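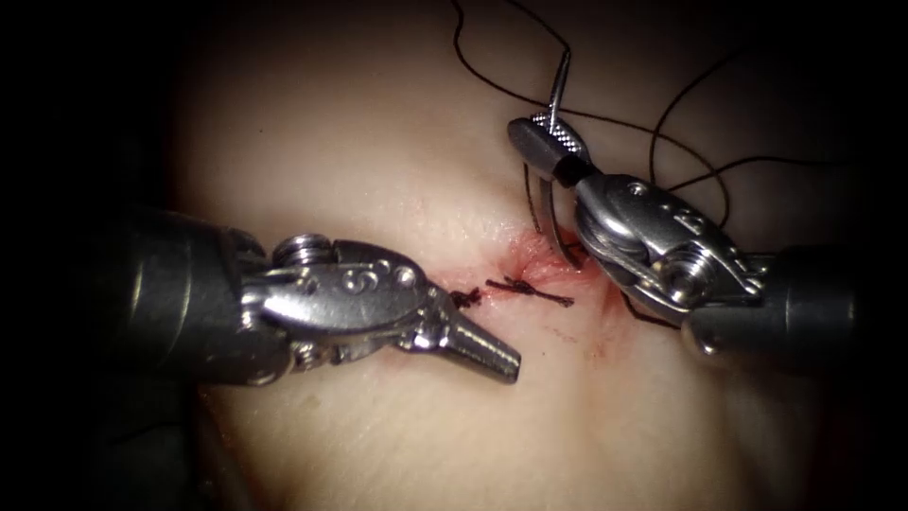 Practice Pads for Suturing: Project Report

Hakim Tambunan
Galang workshop group

Aim

The project set out to find a soft pad that holds a stitch without tearing and can be made cheaply in a student workshop. Bought pads wear out quickly once the same area has been cut and closed a few times.

Materials and method

We cast pads from two silicone mixes, which we called Laltavis and Ullutar after the shelves they were stored on. Each pad took 300 ml of mix. A slightly domed shape was chosen because a flat pad lets the edges of a cut lie together too easily. The pads were pale so that the cut and the thread would show up under a bright light.

We made 13 pads in all. Every pad was given short cuts with a scalpel, and each cut was closed with a single stitch. We then looked for tearing at the needle holes and for gaps along the wound.

Results

The Laltavis pads tore at the needle holes when the thread was pulled firmly. The Ullutar pads held better, but 3 of them had air bubbles near the surface and were left out. Cuts placed close to the rim gaped more than cuts near the middle, where the pad is thickest.

Problems

Our first mould leaked and had to be sealed with tape. Curing took 4 hours longer in the cold store room, so the May batch was moved upstairs.

Further work

A thin, firmer top layer should be tried next, using the same mould.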